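KELLVILLE, 9th July – Prorolness has opened its second board plant in Kellville. The line glues and planes light-colored wooden boards for the Hornar range of worktops and shelving, with a rated output of 700 boards per shift.

Trial runs began in February. The plant employs 31 people and replaces the leased unit on Bhutto Road, which closes in 30 days. Orders already placed will ship from the new site at current prices.

Boards are supplied unfinished, with plank joints running across the face.

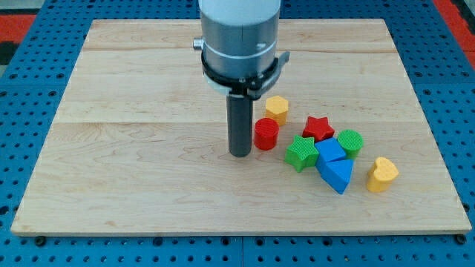

## Trade orders

Samples are available from the Kellville sales desk.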